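Posted 04/05/2018 by the Drelwood desk
Filed under: Household > Moving > Questions We Get a Lot

Do I have to label every box?
No. You may also open all 87 of them looking for the kettle.

Can I pack my own dishes?
Yes, and you can unpack your own gravel. Wrap plates one at a time and stand them on edge.

What about all the small stuff?

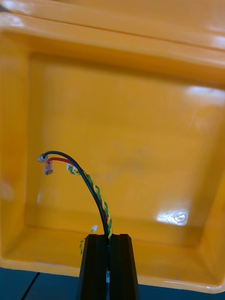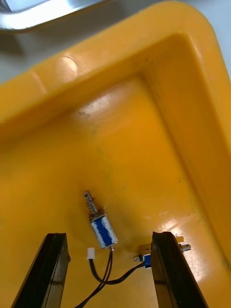
Small stuff goes last and rides up front with you. Shelf pins, bed bolts and remote batteries have a gift for vanishing between two addresses. A shallow yellow tray with a raised rim, like the one in both photos, suits them fine until you get to the bolts for the big wardrobe, which want a bag with the wardrobe's name on it.

Do you move pianos?
We do. Tell us before we arrive, please. We once met one on a third floor in November.

Is there a fee if I cancel?
Not with two days' notice. After that it's the deposit, and we will spend it on lunch.

Contact Drelwood Moving | © 2018 Drelwood | Back to top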